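Subject: Re: [members] Linen standards for guest houses - reply to the June survey

To all members of the Storkel Lodging Association list:
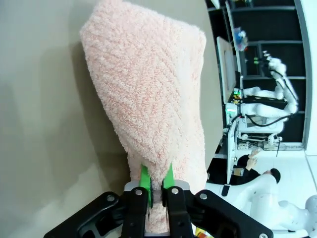 Pink terry cloth, ridged weave with darker threads.

The office thanks those who answered the survey on bath linen. A question from the Angelovski House was sent to the full list and is quoted here so that the reply may be read with it.

> On Sunday, January 12, 2025, Francine Lachance wrote:
> Our house has used colored towels since it opened in 1922. The draft
> standard refers to "white or near-white" bath linen. Are we expected to
> replace our stock before the next inspection? We hold 60 sets and would
> prefer to wear them out first.

The draft does not require replacement. Section 6 applies to new purchases only, and linen already in service may remain in use until it is retired in the normal way. Inspectors will look at cleanliness, loose threads and thinning at the hems. Color will not be marked against any house.

Members should also note that the shared laundry contract with Clikano ends in June. The Zastard plant has offered to take on the northern routes at the present rate - the southern routes are still under discussion. Houses that send colored items should continue to bag them separately and write the house number on the tag.

Comments on the draft should be sent to the office and not to the list. Please give reference 3545 in the subject line. Members who have already commented need not write again unless their views have changed.

Member Services
Storkel Lodging Association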